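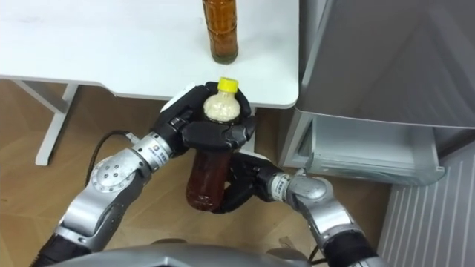 Panen Robotics Club – build season gallery

Quick dump of pics from the Gusow workshop, more once they're off the other laptop. This term's task is two-handed bottle handling for the Eltine student challenge. 5 teams entered, 30 points for a clean run, 2 tries each.

Both hands on the bottle, left one up by the yellow cap and right one low down near the base. Left hand grip settings are in the shared folder, please dont overwrite them again.

Second bottle is the one on the table. Teams doing the swap task need to start with it there – same spot every run, tape mark goes down before judging.

Still to do: finger timing on the right hand, cable ties for both arms, a name for the team (Metwally is winning the vote so far). Practice is after last class, ends at 6 sharp. Bring your own laptop charger, we only have two spares and they're allways taken.

Sign-up sheet for the December run is on the club page. New members welcome, no coding needed to start.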